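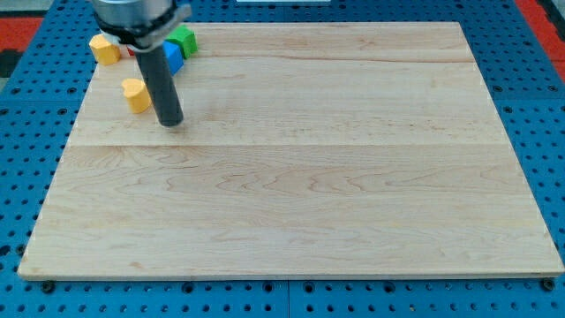 The pushing rod and the blocks, bunched up on one side of the board.

I'd barely sat down in the Grasturport lab before Shirin Sadeghi was scrolling through a log file for me (she types fast, and talks faster). She writes the planner for Sinemari, the software that decides where the arm should push next. No grasping at all, just a rod and a lot of nudging!

"People ask me about the arm, and I'm like, the arm is fine," she said. "Ask me about the blocks. You push one heart and its neighbor goes somewhere you didn't predict."

So how does it predict anything? The planner dreams up 283 possible pushes, scores each one, runs a little of the best, then looks again. It used to run the whole push before looking. "That was my idea, and it was terrible," she told me, laughing.

Her colleague Nima Vahidi handles the perception side, and he leaned over to complain about hearts. From some angles the tracker flips them, point for lobes, and the planner happily goes for the wrong side. He's hand-labeled 127 of those flips since February.

I asked what she'd fix first if she had a free month. "Logging," she said, right away. "I have 4,000 runs and I can't search them by what went wrong." Then she went back to scrolling.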